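Capítulo 7
O rosto que volta: elenco, continuidade e a economia da franquia

Objetivos do capítulo
Distinguir estrela, ator de composição e rosto recorrente.
Ler um contrato de opção para sequências sem perder o bom humor.
Explicar por que um personagem morto no segundo filme costuma reaparecer no quarto.

7.1 O problema do segundo filme

O primeiro filme de uma série se escreve com uma ideia. O segundo se escreve com uma planilha. Entre um e outro, alguém no estúdio descobre que o público gostou menos do vulcão, que custou uma fortuna, e mais do geólogo resmungão que aparecia por 13 minutos e tinha contrato para um filme só. O agente do geólogo descobre a mesma coisa, em geral uma semana antes.

Tomemos a trilogia Vekum, que nos acompanhará até o fim do capítulo. No longa de estreia, o comandante era o herói e o mecânico de bordo, um alívio cômico com poucas falas. Na sequência, o mecânico ganhou uma irmã, um trauma e o dobro do tempo de tela. No terceiro filme, o comandante morre antes dos créditos iniciais, decisão que os roteiristas defenderam como artística e que coincidiu, por acaso, com a renegociação do seu cachê.

Chamamos de rosto recorrente o intérprete cuja presença garante ao espectador que ele entrou na sala certa. O rosto recorrente não precisa ser o protagonista. Precisa estar lá, um pouco mais grisalho, dizendo uma frase parecida com a que disse da última vez.

7.2 Quanto vale uma frase de efeito

O roteiro de Alhassan, drama de espionagem que virou série de filmes meio sem querer, tinha 344 cenas na primeira versão. Sobreviveram quase 200. Entre as cortadas estava a única em que o vilão explicava o plano, e a crítica elogiou o mistério.

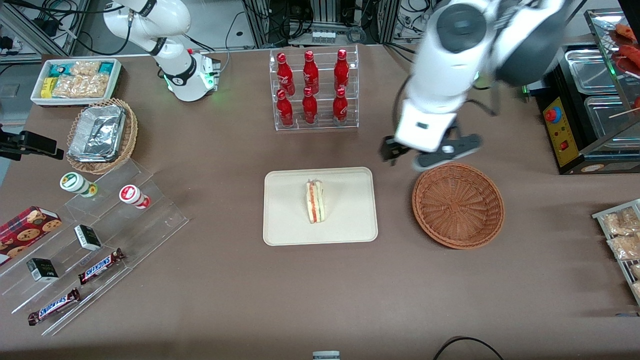

O corte teve outra consequência, essa contratual. Sem a explicação, o vilão podia voltar, e voltou em mais dois filmes, cada vez menos vilão. No último já dava conselhos amorosos ao herói. O fenômeno chama-se domesticação do antagonista e será retomado em 7.4, com gráficos – o leitor está avisado.

Antes de prosseguir, releia no capítulo 6 a seção sobre cláusulas de exclusividade. Quem a pulou da primeira vez, achando que era a parte chata, tinha razão, mas vai precisar dela agora.

Termos-chave: rosto recorrente; opção de sequência; domesticação do antagonista; morte reversível.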